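Getting hard water film off everyday dishes without a dishwasher?

Posted 30/11/2022 by prevwood_kitchen

Hi all, hoping somebody has beaten this one. We moved to the Odcombe side of town in the spring and the water is terrible - the kit I bought came back at 225, which the little chart put way up in the hard zone. Every plate I wash by hand ends up with a chalky film, and the darker the plate, the worse it looks. I've tried more soap, less soap, hotter water, and a rinse aid that's meant for machines (bad idea, everything felt slick for days). No dishwasher and no room for one. A whole house softener isn't happening either, because we rent. What do you all do?

ninepintjug

Oh, I feel this one! I lived with water like that for 9 years and tried pretty much everything in the store before I settled on plain white vinegar.
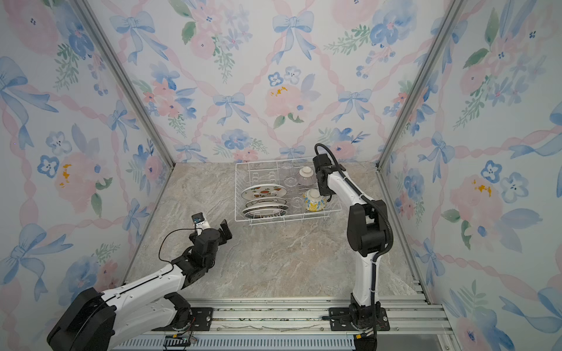 Vinegar goes in the rinse and never in the wash, that was my big mistake at first. I fill the second side of the sink with warm water, put in a good splash (half a cup, maybe a little more if the sink is full), dunk each plate, give it a few seconds and then run it under the tap really fast. After that it's all about how they dry. Stand them on edge in a wire rack, one behind another like those four plates, and if you have empty dividers left over like there are back there, use them and spread things out a bit so the air gets in. Plates that lean on each other hold a line of water where they touch and that's right where you get the white crescent. I'd also go easy with anything that has a metallic trim, I took the shine off a gold rim once by leaving it to soak overnight and I'm still mad about it.

If the film is already baked on from months of this, do one long soak first. I used citric acid powder for that, 3 tablespoons in a big bowl of hot water, and left the plates in while I made dinner. It smells a lot better than vinegar too! Rinse them well afterward.
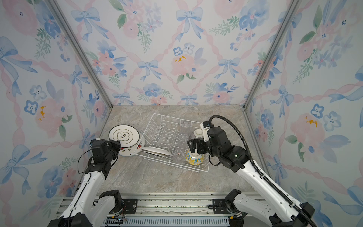 The other thing is to dry by hand when you can stand it. I know, I know, it's the most boring chore in the world. But the film is just whatever the water leaves behind when it evaporates, so a plate you wipe dry doesn't get much of a chance to spot. I keep a stack of thin cotton towels for it - the fluffy ones leave lint everywhere and you'll swap one problem for another. Wash them without fabric softener or they quit soaking anything up.

stojfan133

get a filter for the faucet. I have the Fullier one and the dishes look fine now. cartridge runs out fast though

old_enamel

Careful with the filter advice above. A lot of the faucet ones are carbon, which is great for taste and does very little for hardness, so read the box before you spend the money. You want one that says it reduces scale or softens. I've never used the Fullier so I can't say which kind it is.

I agree on the vinegar rinse, except I keep mine in a spray bottle, half vinegar and half water. Spray, quick rinse, rack. It uses way less and I don't have to give up half the sink. Oh, and check the rack while you're at it, mine had scale all over the bottom wires and it was leaving marks on the clean plates.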